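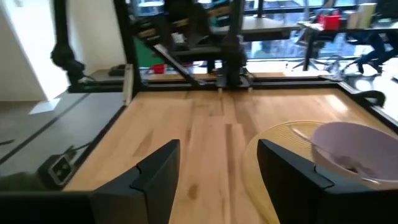 The open day at Latach began with coffee, name tags and a long line at the door, and by ten in the morning I had given up on the coffee and gone straight for the robots. I'm glad I did!

Latach builds control software for pairs of robot arms, and once a year, on 10th June, it lets the public in to watch them work. The theme this time was setting a table. That sounds small until you spend a morning close to it - a bowl, a spoon, a cup, a woven placemat, and a whole room of grown adults leaning forward.

Dorothy Haworth ran the first session and kept it refreshingly plain. The arms learn from people, she told us. An operator guides them through a task again and again, and the software, called Ploltent, studies the recordings. For the table setting it had 800 of them to work from. She showed us a few on a laptop, including some wonderfully clumsy ones from December, and the room loved those best.

Then came the spoon. I hadn't thought much about spoons before. The handle is thin, it likes to slide, and the fingers have to close on it at an angle that still makes sense once the other end is down in the bowl. Dorothy talked us through the grip, the wrist turn and the slow approach, and I found myself holding an invisible spoon in my own hand (so did the man next to me).
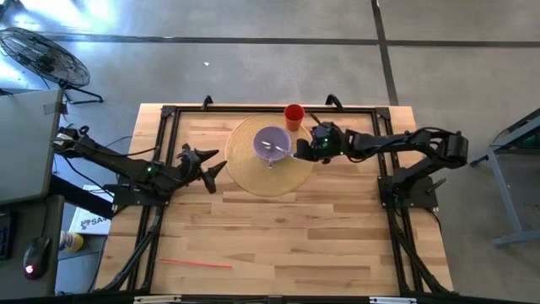
Wálter Puma thought the pace was the best part, and said he would sooner watch an arm take 30 seconds and be gentle than see it rush and chip a dish. I'm with him. There is something very calming about a machine that takes its time near crockery.

After lunch we were allowed to suggest changes. Move the bowl off the mat! Put something else where the cup was! The staff went along with all of it, and the talk got livelier as people began to argue over what would be hard for the arms and what wouldn't. I was wrong about nearly everything. I had assumed weight would be the problem, but the engineers were far more interested in shiny surfaces and the glare of a bright afternoon.
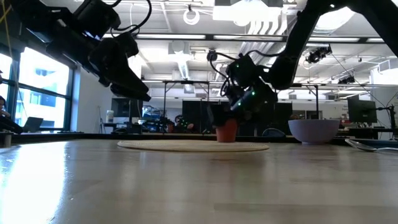
Could a setup like this work in an ordinary kitchen? Eventually, according to the team, but it needs a steady work surface and far more practice with clutter before anyone should try it at home.

I stayed until the last session, which had 13 of us in it and ran well over time. The next stop for the project is a shared workshop at Anisico, where two more arms will start on folding napkins. I've already asked to be put on the list.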